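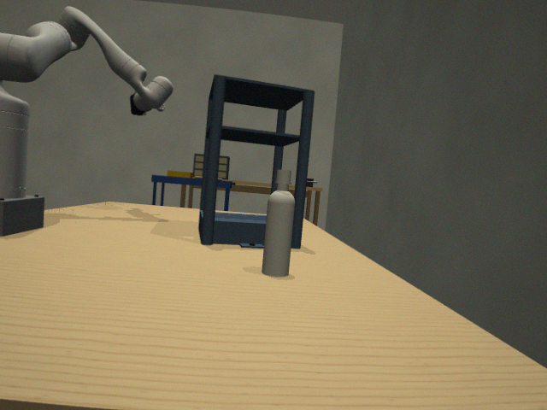 En Skarkance ayudamos a empresas pequeñas y a centros de formación a decidir qué robot comprar, cuánto presupuesto reservar y en qué orden hacer el gasto. No vendemos brazos ni cobramos comisión de ningún fabricante. Antes de que el cliente firme un pedido, montamos su puesto de trabajo en simulación: el brazo sobre su pedestal, la mesa, una estantería abierta, una botella como pieza de prueba. Con eso se discute el alcance que hace falta, el sitio que ocupa la base y si conviene un modelo más corto y más barato. Cambiar una mesa de lugar en el ordenador cuesta unos minutos; cambiarla en la nave, con el anclaje ya hecho, es otra partida del presupuesto.

La empresa la fundaron Ludivine Chauvin y Piret Lapiņa, que venían del departamento de compras de Duten. Hoy somos 11 personas y llevamos 207 estudios entregados, la mayoría para talleres que compraban su primer robot.

Cómo trabajamos

Un estudio normal dura cuatro semanas. Empezamos con una visita y una lista de lo que el cliente ya tiene – mesas, utillaje, armarios eléctricos, personal formado. Después viene la simulación y, al final, un documento con tres presupuestos: el mínimo para arrancar, el recomendado y el que incluye una segunda estación. En los tres figuran la pinza, la base, el vallado si hace falta, la instalación, la formación y el mantenimiento a 10 años.

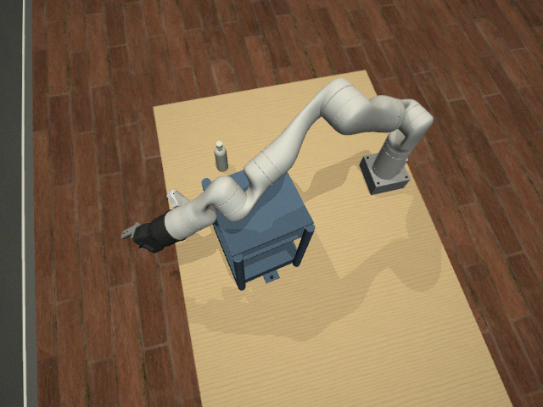
Estudio de alcance en simulación: el antebrazo pasa por encima de la mesa auxiliar.

Fitriani Santoso dirige el área de simulación. Marlina Hartono lleva los presupuestos y las comparativas de ofertas, y revisa también contratos de mantenimiento que el cliente haya firmado antes. Para centros de formación tenemos una tarifa aparte, Devia, pensada para compras repartidas en varios cursos.

Las consultas sobre plazos y tarifas las atiende Larasati Lumbantobing. La primera reunión no se cobra. En mayo cerramos la agenda de visitas del verano, así que conviene escribir antes.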